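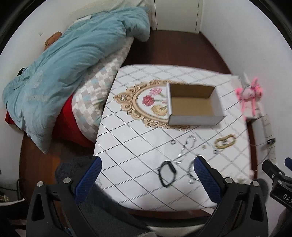
Unit 4 covers small accessories: jewelry, wristbands, loose beads, and the other light things that collect in drawers and on nightstands. The method is the same one we used for desk supplies in Unit 2. Everything comes out onto one surface, gets looked at, and goes back in a container that fits it. A small table next to the bed is enough room for this. Take the lid off the box before you begin and leave the box on the same table as the jewelry, as with the open cardboard one on the white tablecloth, so that you aren't walking across the room with a chain hanging from your fingers. A cloth also helps. Beads roll on a bare tabletop and they roll much less on fabric.

Course: Home Organization, evening section
Instructor: Colleen MacPherson
Handout for November 18, 2020

Before you start

Clear the table of anything that is not part of the job. Cups and phone chargers go elsewhere. If you are using a patterned cloth, check the busy parts of the pattern twice at the end. The tablecloth in the picture has a printed gold border with three flowers inside it, and a fine gold chain laid on a print like that can be missed. A plain towel is easier to search but not everyone has one handy.

Close the bedroom door if you have a cat.

Order of work

Start with the chains. Lay each one out in a loose line with no part crossing another part. A silver chain spread in a curve across the cloth is ready to be picked up. A chain in a heap is not, and will be worse by the time it reaches the box. Close the clasp first if it has one. Pick the chain up at the clasp, let it hang straight, and lower it into the box so the far end touches down first.

Beaded chains go second. Keep them apart from fine metal chains, which catch between the beads. Look at the thread between beads for wear. If it looks thin, the piece goes to the repair pile and not into the box.

Bracelets with large links are the easy ones. They don't tangle with each other much, but a thin chain will go through a large link and knot there, so they need their own section.

Rings and loose beads go last. A single bead should never go straight into a big box. Put it in a small bag or a pill case and write on the bag which piece it came from. If you don't know, write "unknown" and the month.

Fitness bands and rubber straps are not jewelry for our purposes. They go with the charging cables. Wipe them down before putting them away.

Choosing the container

Corrugated cardboard is fine for sorting and for short storage. The Penner tray used in class has 2 rows of compartments with a felt base and suits rings and earrings. The Sivano box is deeper and better for bracelets. Tincuța Ursu asked in September whether egg cartons would work. They will for rings, if the carton is clean and never held a broken egg. Do not line any container with newspaper, as the ink comes off.

If you use plain cardboard, add dividers cut from the lid. Measure the inside of the box, not the outside. The corrugated wall takes up space, and last term we had several sets of dividers that bowed in the middle.

For next week

Sort one drawer or one dish of accessories at home using the order above. Write down what went to repair, what went to the box and what you could not place. Half a page is plenty. Bring a container you already own.

Reading: packet, page 44, the section on clasps and closures. Skip the part on display stands, which we will take up with Unit 6.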